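Some of you asked why there was no Tarko update in April. I will try to explain in one thread, with as few technical words as I can. We had a fault. It was in simulation, so no person was hurt and no furniture was broken, but I still think it belongs to safety, and I want to write it down properly.

For people who are new to me: Tarko is the control program for a two-arm home robot. I work on it in a small team at Plandura, in Petidville. Before a new version is allowed on the real arms, it must complete 1,000 runs in simulated homes. We use a room generator named Kvaran that makes them for us.

The task in this test was very plain. Go to a place in the home, lower one open gripper to a given height above the floor, stop, wait 10 seconds, go up again. There is no grasping at all. We use it to check stopping, and we considered it the most boring test in the list.
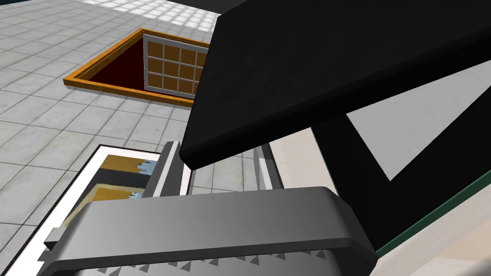 Wrist view from one of the runs, with the tray and the orange-framed opening.

The fault was this. When the arm received the stop command, it stopped. The log said "stopped" and the speed was zero. Then, during the waiting time, the hand moved down very slowly. In most runs it was a few millimeters. In 50 runs it was more than our limit, and in the worst one the fingers reached the floor.

What makes me uncomfortable is that all 50 of these runs were marked as passed. The test looked at the height in the moment of stopping and once more after the arm went up. Between these two moments there was no check. So the number on the summary page was green, and I signed it. I was the person responsible for this page.

It was found by my colleague Hatem Hegazy, and not by any tool. He was replaying runs late in the afternoon for a different reason (he wanted to compare lighting between rooms) and he noticed that a grout line on the floor was changing its place in the picture while the status text said "holding". He called me to his desk and we watched the same ten seconds many times.

My first idea was that the simulator was wrong. I am a little ashamed of this, but I think it is a common reflex. We changed the physics step to a smaller one and the drift stayed the same. We tried other rooms with other floors. Same drift. 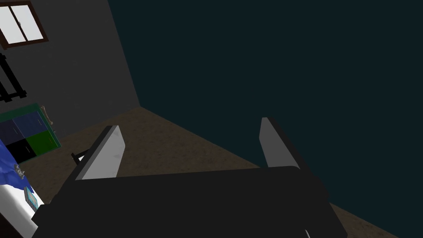 Then we thought about gravity compensation, that the arm had a wrong mass for the hand and was simply sinking under the weight. This was a better idea, and we lost five days with it. The masses were correct. When we turned gravity off completely, the hand was still going down, only a bit slower. So weight was a part of it, but it could not be the cause.

The real cause was in the hand-over between two controllers. One controller moves the arm, the other one holds it still. In the hand-over, the holding controller should save the present position as its target one time. In our version it saved the present position again in every cycle. So if the arm was one hair lower than before, this lower place became the new "correct" place. It had no memory of where it should be.

I think you can see why the speed check did not help. The movement was slower than the smallest speed we treat as movement. Each single step looked like standing still. Only the sum of them was a problem.

How did it come into the code? In a cleanup, two functions with almost the same name were joined into one. The review was done by me. I read the change in the morning, it was short and looked tidy, and I approved it before lunch. The old version had a comment that said "latch once", and the comment was removed together with the function.
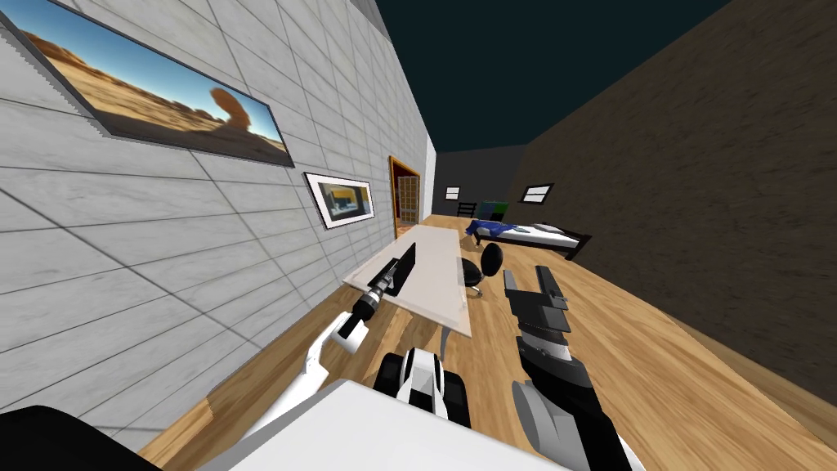
The same home from further back: both arms, the desk, the bed at the far end.

People asked me if this version was ever on the real arms. No. The release was planned, but the real hardware was waiting for a cable, so we were lucky with the calendar. I don't like to write "lucky" in a safety report. In the internal report I wrote it anyway.

Changes we made. The holding target is now saved once and it is locked, and any try to change it during holding raises a fault and puts on the brakes. The test records the height during the whole wait and takes the largest difference. We also have a second limit that looks at distance from the stop point and does not care about speed.

We repeated the full set after the correction. The largest drift is now 5 tenths of a millimeter, and it does not grow with time. We also put the old bug back on purpose, to see if the new test catches it. It does. I recommend this step to everybody, it takes one hour.

One question is still open for me. Our replay tool shows the status text very big and the height very small, in a corner. For weeks we all looked at the word "holding" and believed it. Hatem wants to remove the status text from replays. I would prefer to keep it and show the drift next to it, in the same size. If your team has solved this in some good way, please write to me.

Also to the person who asked about the other arm: yes, it had the same fault. Both arms use the same holding code. The test only measured the arm which was lowered, so for the other one we had no numbers until last week. They look similar. I will post the plot when it is cleaned up.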